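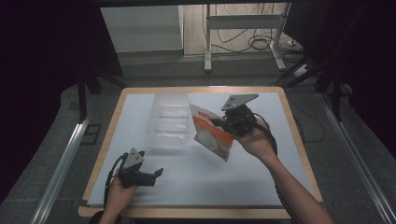
Snack bag in the right gripper, clear container at the back left.

Snack bags and hand-held grippers – bad episodes?
posted by mirurine_club

Our student club is recording demonstrations for the Guline challenge. You wear the grippers, put a bag of snacks in the clear container, and do it again until you lose interest in snacks. We have 700 episodes and the rules ask for 2000. I replayed a batch and 54 of them have the bag swinging like a church bell on the way over. I pinch it by the top edge, left hand open and doing nothing. Do I throw those out? Also, is the idle left hand a problem?

Magbanua
Keep the swingers if the bag ends up in the container. The policy is going to swing it too, and it may as well see how a person copes. Toss the ones where you dropped it and said something. For the rest, slow down before you get over the container and let the bag settle.
The left hand is fine, but park it in the same spot every time. Ours wandered all over the table for most of May and the trained arm learned to wander as well, with great confidence.

gasis_3149
just use a box instead of a bag. boxes dont swing

mirurine_club
The task sheet says bag, but thank you. Magbanua, I put a bit of tape down for the left hand and slowed the approach. Next batch looks calmer – only 1300 to go, minus whatever I drop.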